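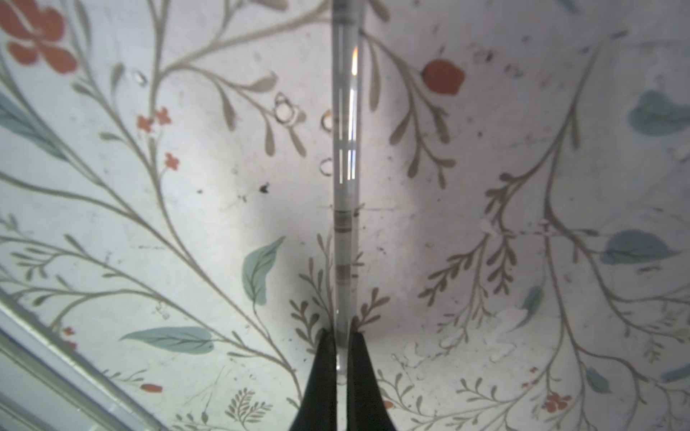 Wrist camera view, glass rod held between the fingers, patterned surface behind.

TELEOPERATION CELL: INSPECTION CHECKLIST WITH COMMENTS
Site: Zamen, bench 11
Task set: Tufa, glass rod pick and place, shown by remote control
Inspected by: Anju Nigam
Operator: Seidu Asamoah
Date: 12/9/24

1. Emergency stop within reach of operator
Pass. Pressed it twice. The arm stopped both times.

2. Emergency stop within reach of a second person
Fail. There is only the one button. I was told in April that another had been ordered.

3. Speed limit set for hand guiding
Pass, with a doubt. The Enik controller says the limit is on. I would like to see it measured and not just ticked in a menu.

4. Grip force limit set for glass
Not accepted. The sheet says "low". Low is a word. Put a number on it and say who chose it.

5. Finger tips free of chips and grit
Pass by eye. Both fingers are matte black, so fine grit would be hard to spot. Wipe them before each batch anyway.

6. Operator can see the object from the wrist view
Partly. The rod is clear and the vine pattern shows straight through it. There is glare down one side, and the greyish bands could be marks on the glass or just the pattern behind. Seidu says he is used to it. The next operator won't be.

7. Background suitable
Query. I asked for a plain one last time and was told that variety helps the robot learn. It may do. It doesn't help anyone look for a crack.

8. Surface clean
Fail. Dark specks and smudges, a few small rings like dried droplets, and a pale patch that looks rubbed. Any of those specks might be a crumb or might be glass. Clean it and look again.

9. Eye protection and gloves
Glasses worn, gloves in the drawer. Gloves are for anyone setting rods out by hand, every time, including "just the one".

10. Breakages logged
The log claims 1267 demonstrations and no broken rods. I have worked with glass for long enough not to believe that. Almost 300 entries have the comment box left blank. Fill it in, even if all you write is "none".

11. Failed attempts kept apart from good ones
Not shown to me. Seidu deletes the bad ones at the end of a shift. Akent wants them kept, and on this I agree with Akent.

Result: may continue by remote control only. No hand guiding with glass in the grip until items 2 and 4 are closed.

Operator's comment (S.A.): Item 8 will be done today. On item 10, the rods that slipped landed on the mat and didn't break, so I didn't log them.

Inspector's reply: Log the slips as well, please.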